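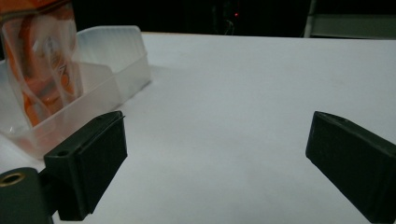

Ticket: Spare fingers and second gripper, what to order before the budget closes
Opened by: Darmawan Krishnan
Assigned to: Rodrigo Moya
Status: Waiting for approval
3 comments · 2 shares

Problem

We pick clear plastic trays and boxes from a white table. The gripper closes on the thin wall of a tray and the tray slides down between the fingers. It happens most with the shallow trays and less with the tall boxes. I first wrote this as a fault, but after the tests below I believe it is a question of what parts we should buy, so I changed the title. Please read the log before you approve the money.

Setup

Gripper: Plamness, parallel type, with the standard black fingers. Controller and cables from the same supplier. Service contract with Istura, ends in April.

Log

Entry 1. I checked the closing force in the controller menu. It was set to 60 percent. I raised it in small steps. The slipping became less, but the wall of the shallow tray began to bend, and after some cycles there was a white crease in the plastic. I put the setting back to 60.

Entry 2. I cleaned the pads on both fingers with alcohol and a cloth without fibers. The first picks were better. After one hour of work the result was the same as before. So cleaning helps, but we can not stop every hour for it.

Entry 3. I suspected that the fingers are not parallel any more. I closed them on a strip of paper and pulled it from the front and then from the back. The paper was held with the same force in both places. I repeated this with the fingers turned around. Same result. The fingers are straight and the screws are tight.

Entry 4. I looked at how the trays arrive. When one tray is nested in another, the gripper sometimes takes two walls together. Then the width reading is larger than expected, the program thinks that the pick is good, and the lower tray falls during the move. This is a separate problem from the slipping. It can be solved with a limit in the program and does not need a purchase. I made the change and it works in the test program. I have not put it in the main program yet.

Entry 5. I borrowed one pair of soft pads from the Mihăilă line. They are made for a different finger and I had to fix them with tape, so please do not take this as a final test. With the soft pads the shallow trays did not slip in 6 picks of 6, at the normal force. The wall had no crease. The tape started to move at the end and I stopped.

What I think

The standard pads are too hard and too smooth for thin plastic. We do not need a new gripper for this. We need soft pads that fit our fingers, and we need spare fingers, because today every test on the fingers stops the work.

What I ask to buy

2 pairs of spare fingers, the same model as now
Soft pads, 6 sets
One small box of screws for the finger mount (the heads on ours are getting worn)

The offer from Istura for these parts is under our limit for simple orders, so it needs only one signature. The second gripper is a different matter. It was in the plan for this year with a budget of 2000, and that number came from an old price list. Before we ask for it I would like to have a new price that includes the cable and the mounting plate. In the old list these were not included, and I do not want that we order it and then wait for a cable.

Comments

Rodrigo Moya:
Thank you for the log, it is clear. I have some questions. First, how long does one set of soft pads live? If we change them every week then 6 sets is too few, and I must put it under running costs and not under equipment. Second, is it possible to glue the soft material on the fingers that we have? Drirkanby sells sheets of it and the price is low. Third, I need the part numbers in the request. Last time the order came back because they were missing.

Darmawan Krishnan:
To your first question, I do not know yet. The people at the Mihăilă line change theirs when they see the surface is shiny, and they do not write down the dates. I have asked them to start. For the budget I would put the first 6 sets under equipment and then decide again when we have our own dates.

To the second, yes, it is possible, but I am not in favor. The glued layer makes the finger thicker and then the width reading must be set again after each change. With the pads from the supplier the thickness is always the same. If the delivery is slow we can use the sheets for a short time – I can prepare one finger pair for this, after the spare fingers have arrived.

To the third, I added the part numbers to the request form. Please check the one for the screws, because the offer has two lengths and I took the shorter.

Rodrigo Moya:
The shorter is correct. I moved the second gripper to its own request so that it does not hold the small parts. For that one I will ask Plamness for the price directly, with cable and plate. Please write me also if we need a second controller or if the one we have can drive both. This changes the sum a lot.

Next steps

Darmawan: put the width limit in the main program. Check in the manual if one controller is enough.
Rodrigo: signature for the small parts, new price for the second gripper, question to Istura if the contract can be made longer at the same rate.

The ticket stays open until the soft pads are mounted and tested with the shallow trays.

Last update: 3/31/21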